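4.2 Why people keep a roll of tape in the drawer

I went into this study thinking I'd be writing about glue. My first 20 interviews in Gornden were meant to cover how households mend things, and I had a whole page of questions on adhesives (two-part, wood, the little tubes that dry up after one go). Hardly anyone wanted to talk about them. They wanted to talk about tape! Marleny Betancur, who shared the interviewing with me, noticed it before I did and scribbled "ask about the drawer" across the top of our July notes, and from then on we asked everybody.

The drawer is nearly always in the kitchen. It holds string, dead batteries, a takeaway menu and at least one roll of something sticky, and people talk about what's on that roll as a stopgap. "Just until I get round to it" came up so often that we gave it its own code. Yet when we went back to the same homes, plenty of those stopgaps were still in place, gone soft at the edges and picked at, and their owners seemed a bit sheepish but quite fond of them. I have a bread bin in the same state, so I'm hardly one to judge.

Sukprasert's earlier work in Akpalu treats this sort of mend as a failure to repair properly. I like that paper a lot (Thongchai Sukprasert was kind enough to send me his field notes), but I don't think the word fits what we heard. Our households knew perfectly well how to do the job properly and had chosen something they could peel off again later. Painter's tape was the favourite for exactly that reason, and its bright colour got mentioned too: you can see where you've been.

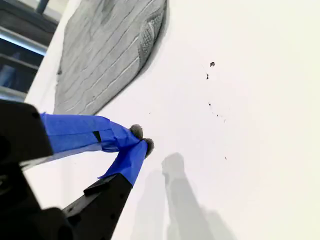 Figure 3. Blue painter's tape wrapped over two fingers, with creases and a loose flap; small grey pads at the tips.

Creases and flaps like those in Figure 3 bothered our interviewees far less than I'd expected. One man told me a neat job would only make him feel guilty about taking it off. I come back to neatness in Section 5, where the answers from the younger households pull rather hard the other way.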